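08/03/2025, Saturday, sim cell (the Neter scene)

Came in to sort out the pear cell while the machine was free. Nuria Arrieta left me a note that the grasp looked off after she swapped the finger model, and she wanted the cell checked over before we start the long batch. Coffee first, then config files.

Pulled up the side view and stopped it at the grasp pose. I spent a while just orbiting the flange, which is more fun than it should be!

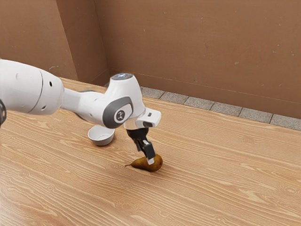

The flange-to-gripper transform in the Vemness file still had the old offset in it, 5 mm short along the tool axis. I fixed that, reloaded, and put the old file in the Cliston folder in case somebody wants it back. Collision margin on the fingertip pads is back to default too (I had it cranked up from testing and forgot — sorry, Nuria).

Then I bumped the physics rate to 1,000 Hz, with 30 solver steps. Slower, but I can live with slow. The arm base I left alone. 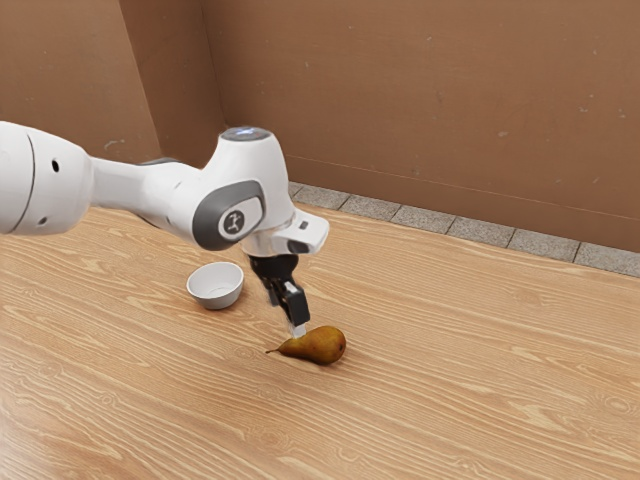

Side view, fingertip pad at the pear, bowl behind.

Cameras next. The overhead one has its own settings file and it was pointing at a calibration from September, so I rewrote the path by hand. Wanted to see pear and bowl together with no arm in the way.

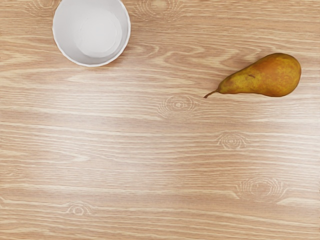

I'd like the aim shifted a touch so the rim isn't clipped at the top. It's a one-line change but it means redoing the extrinsics, and I'd sooner do that with Nuria here so we both agree on the numbers. The wood texture is fine as it is. Same for the pear mesh, all 2,890 faces of it.

Last thing was the close camera. I kept its near plane where it was and only checked which way the grain runs, so I can tell how the view is rotated against the overhead one. The pear sits very low in this view, so the tilt needs another look as well.
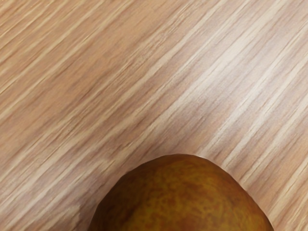

Left to do

Redo overhead extrinsics with Nuria.
Tilt on the close camera.
Ask Sepúlveda for the newer finger mesh (the facets on ours bug me).
Rerun the grasp check with the new offset before the batch goes in — I haven't done that yet.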